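A green belt, at last

I have been going on about wanting a little conveyor since before last Christmas, so those of you who've been reading a while can have a quiet cheer with me. I've finally spent some proper time with one! A short one, bench-sized, the kind you could pick up under one arm if you cleared the doorway first.

For anyone new, I make soap and small tins of balm in a unit out at Stullemport, and the packing end of things is where I come unstuck every summer. Making is the fun bit. Then there are 900 tins to label and line up before the markets, and I end up shuffling sideways along a trestle like a crab. My idea (probably pinched from a telly program about biscuits) was that the tins could do the shuffling and I could have a stool.

So I started looking in November. There's a mob called Drulach who do refurbished gear, and their smallest belt was $2000 before freight, which made me sit down for a minute. Soler had one a bit cheaper but the belt was white, and I know what my hands are like after a day of beeswax and annatto. White would last until morning tea. I also wasted an entire evening on plans for building my own out of skate bearings and a canvas drop sheet. I still think it would work. My better half has asked me to think it somewhere else.

Anyway, a good long look at a real one has done me more favours than all that reading. I went over it like someone buying a used ute. 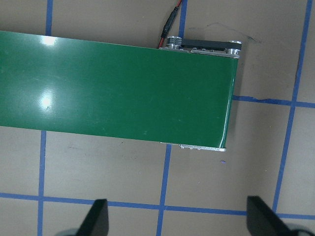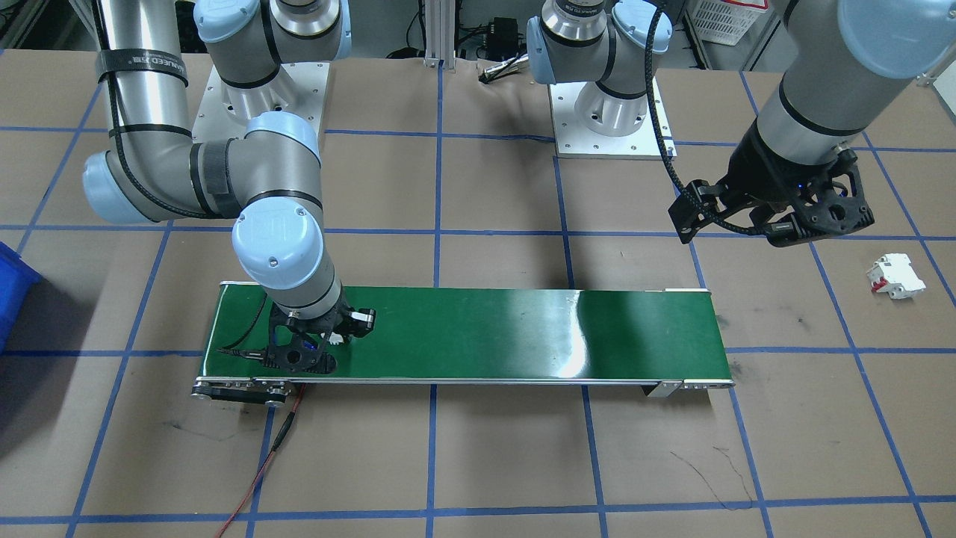 Same green belt both times, with the rounded right-hand end in the first one.

First thing: the colour. I know, I know, you don't choose a machine by colour. But it's a gorgeous deep green, like the good bottle glass, and so shiny that the lights bounce straight back at you. I'd been picturing something dull and rubbery like the supermarket checkout. There are a few specks and light scuffs on it when you get close, nothing that would bother me, and I quite like knowing in advance how marks show up on it. My tins are going to leave plenty.

Second thing, and this was the bit I'd never understood from the sales pages, is the drive. It runs along the side, out in the open, two silver pulleys with a black rubber belt stretched between them. So simple! I'd imagined something terribly clever hidden underneath. I can look at a pulley and a belt and know where I am, it's the same idea as my nan's old sewing machine. What I would want is a cover over it. I wear a long apron, I lean on everything, and I've already lost one set of apron strings to the stick blender (a story for another day, and not one I come out of well).

Third thing is the side rails, or really how low they sit. The metal only just shows along the edge of the green in places. Lovely to look at, and handy if your thing is wider than the belt, but round tins will roll if one goes over on its side, and mine do go over. I reckon I'd clip a bit of timber beading along both sides. Kuvetti sell a guide rail kit that's meant to fit most small belts, though they want more for it than I spent on my whole label printer, so beading it is.

Then there's the cable. There's a red one that comes out from under the left end and wanders off across the floor, and all I could think about was my own unit, where the only spare power point is behind the curing racks. I'd be stepping over the lead all day with a tray in each hand. I've measured up since and if I swing the bench around to face the roller door, the left end would sit right beside the wall. That means shifting the racks, and shifting the racks means finding out what's behind the racks. Wish me luck.

The end of the belt is what I keep coming back to. It just curves over the roller and stops, and anything riding on it has to go somewhere. I've got a shallow tray that holds 24 tins, and 16 of the bigger ones if I'm not fussy about the corners, and I'd like it to sit a smidge lower than the roller so they slide off gently. I tested this at home with a baking tray, a tea towel and a cookbook for a ramp. The tins went down beautifully and then all piled up in one corner, so there's some thinking still to do there.

If any of you have run a small belt for jars or tins, please tell me what you used at the far end. And if you've got one sitting in a shed in any colour but white, tell me that as well.

Next post will be the peppermint balm, which I've promised three times now. The labels are sitting next to me as I type.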